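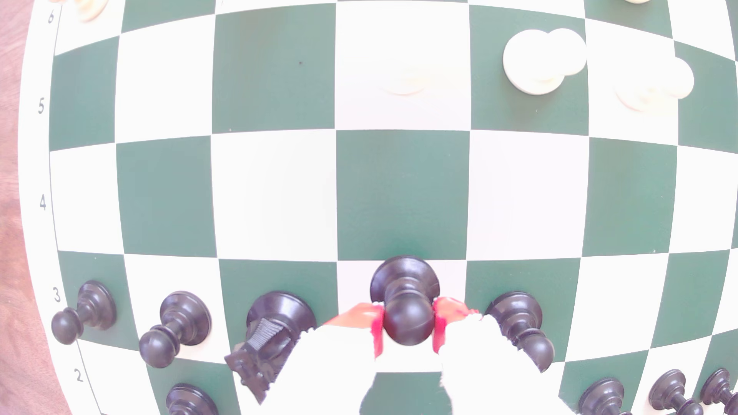

Carnet d'atelier, janvier, reprise à 14 h

Kit Niltia, deuxième séance sur l'échiquier. Je note tout de suite, tant que c'est frais, parce que je suis franchement emballée et que Rogelio va me demander des détails !

Le prêt de chez Utik comprend la pince, la caméra de poignet, les doigts de rechange et la licence du logiciel Drekham pour 27 jours. Montage sans histoire (quatre vis, un connecteur, et on retrouve l'outil dans le menu). Le manuel parle d'une heure d'installation, Virgilio a tout branché pendant que je cherchais encore la clé Allen.

Ce matin, prise des pièces hautes par le cou. Les patins se calent très bien sous la tête, et la pièce reste droite quand on monte. J'avais réglé l'effort à 300 dans l'interface (unité maison, à vérifier auprès d'Utik), je suis descendue petit à petit et ça tient toujours. Pour les cavaliers, j'hésite encore : la crinière n'offre pas deux faces parallèles, il faudra choisir l'orientation avant de descendre.

L'optique est très large, donc les lignes du plateau partent en courbe. Au début ça m'inquiétait pour le repérage des cases, mais le calibrage fourni redresse assez bien le centre. Sur les bords je me fie moins au résultat. À refaire avec la mire de Kenneth – la nôtre est gondolée.
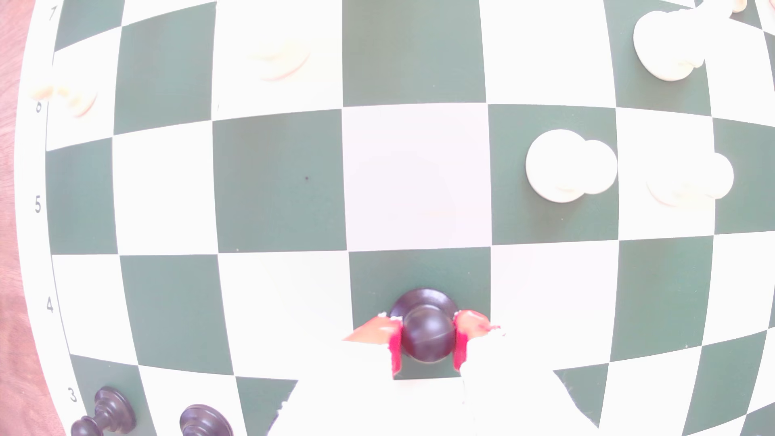
Pour les pions, même approche par le dessus, avec une descente un peu plus lente. La collerette aide beaucoup : on ferme juste au-dessus et la tête vient se loger entre les deux patins. J'adore ce réglage de vitesse à l'approche, on le change en pleine séquence sans tout relancer.

Point faible pour l'instant, l'exposition. Les pièces claires se perdent sur les cases claires, et le corps blanc de la pince sature. Oratile propose de baisser le gain et de mettre un diffuseur sur la lampe. Je voudrais aussi essayer une coque mate grise, si Utik en fait une.

À faire avant le bilan :
– calibrage complet, coins compris
– série de roughly... non, d'environ 1000 prises en continu, pour voir l'usure des patins
– demander à Kristine le prix du kit avec deux jeux de doigts
– comparer avec la pince Vallejo du banc 7, mêmes pièces, même lampe

Côté logiciel, l'export des trajectoires est en texte lisible, un vrai bonheur. Fichiers rangés dans le dossier commun, sous « niltia_echecs ».

Ce site utilise des cookies pour mesurer l'audience. Accepter | Refuser | En savoir plus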